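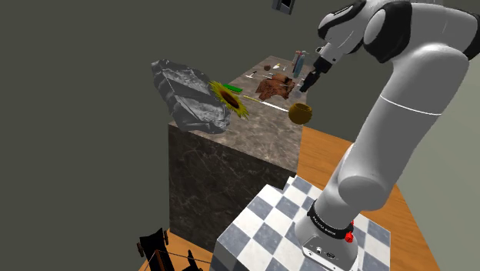
Fuvis – counter and pantry food log

Version 3. Released January 14, 2024. CSV plus a small lookup file. Read the known problems part before you plot anything, please.

What it is

A log of food kept at home and when people gave up on it. 3,423 rows, one row per item per household. Bread, onions, opened jars, half a lemon, that kind of thing. Each row says what the item was, where it was kept (counter, pantry, fridge, freezer), when it came into the house and when it was finished or thrown out. If thrown out, why.

Collected by mail-in sheet and later a web form, in Teladham and Plaredero. 261 households sent in at least one usable sheet. Some sent one and stopped. A few sent pages and pages, see below.

Not a food safety source. Don't use it to decide if the chicken is ok. People wrote down when they threw things out, and plenty of people eat things they shouldn't.

Files

items.csv – main table
foods.csv – lookup, 50 food types with our names for them
homes.csv – one row per household, size and town only
sheet_blank.txt – wording of the paper sheet, in case you want to run your own
changes.txt – what it says

Everything is UTF-8, comma separated, header on first line. Excel will try to turn the item codes into dates. Import as text.

Columns in items.csv

20 columns in all. The ones you'll want:

item_id – unique, never reused, gaps are fine
home_id – matches homes.csv
food_code – matches foods.csv
raw_name – what the person wrote, spelling left alone
place_kept – counter, pantry, fridge, freezer, other
container – bag, box, jar, bowl, wrapped, none, unknown
opened – y / n / blank
day_in – days since that household started its log
day_out – same scale
end_state – eaten, tossed, given away, unknown
why_tossed – mold, smell, dried out, past date, forgot, didnt like it, other
note – free text, mostly blank

The rest are entry flags and two leftover columns from version 1 (old_cat, old_place). Ignore those. They stay in so old scripts don't break. Will drop them at some point.

No real dates in the public file. Day 0 is the first day of that household's log, whenever that was. We took the dates out on purpose, so please don't write asking for them.

How rows got made

Paper sheets typed in by hand, then typed in again from scratch, the two versions compared and differences looked up on the sheet. Web form rows went straight in. Same questions both ways but the form had a dropdown for place_kept and the paper sheet had a blank line, so paper rows have more "other". On top of the fridge is "other". Garage shelf is "pantry". Hanging basket over the sink – went back and forth on this – is "counter".

Moved items: if something started on the counter and went in the fridge once cut, it's two rows, with the same number in the pair_id column. Tomatoes and avocados mostly. Onions a lot too.

Leftovers count as a food type only if the person cooked them at home. Takeout has its own code. Pizza is takeout even when frozen, which is wrong, but it was like that in version 1 and changing it would mess up every comparison.

Known problems

Summer is thin. Collection paused in July when the form was down and nobody in either town got reminders. So berries and corn are badly underrepresented. Don't draw anything from the corn rows.

Bananas are over-reported. People love logging bananas.

Plaredero households are larger and log less per person. Teladham is mostly one and two person homes, a lot of them fairly keen cooks. If you compare the towns you're really comparing that.

"Forgot" as a reason is almost only used by people on the web form. Paper people wrote mold. Probably the same thing alot of the time.

Bread: sliced and unsliced share one code. Check raw_name if it matters. It does matter, sliced goes in the freezer far more often.

Blank in opened does not mean n. It means blank.

day_out is sometimes the day the sheet got filled in and not the day the thing went in the trash. You'll see spikes every seven days in some homes. Those are people catching up on the weekend. Flag column catch_up marks the worst of them but misses plenty.

A few rows have day_out before day_in. Left as is, flagged bad_order = 1. Filter them.

Good uses, less good uses

Works ok for: comparing where people keep the same food, rough kitchen planning, teaching joins and messy text cleanup. raw_name is great for that last one, there are spellings of zucchini in there you would not beleive.

Works badly for: spoilage rates, cost of waste (no prices, no weights), anything about restaurants or stores. Also anything about kids' eating. We didn't ask who ate what.

Cleaning script

Called Cho. Lives in the tools folder, one file, no dependencies. It maps raw_name to food_code and prints whatever it couldn't match. Run it from the top folder or it won't find foods.csv. Fails quietly if the file has Windows line endings – fix is coming, for now convert first.

It's not clever. Lowercase, strip plurals, look up, give up. Chilies and chili both end up as chili, so check those by hand.

Privacy

Households signed up knowing the log would be public. No addresses, no ages, no dates. Notes were read through and anything with a name or a street in it was blanked. If you find one we missed, open an issue with the item_id only, don't paste the text.

License

CC BY 4.0 for the data, MIT for the script. Cite as Fuvis food log, version 3.

Changes since version 2

- pair_id added
- split "dairy" into milk, yogurt, hard cheese, soft cheese, butter
- removed a household that turned out to be entered twice
- container column, filled in backward where the sheet mentioned one
- typos in foods.csv, some of them anyway

To do: split the bread code. Fix the line ending thing. Eggs on the counter vs fridge needs a second look, some of those got typed into the wrong column.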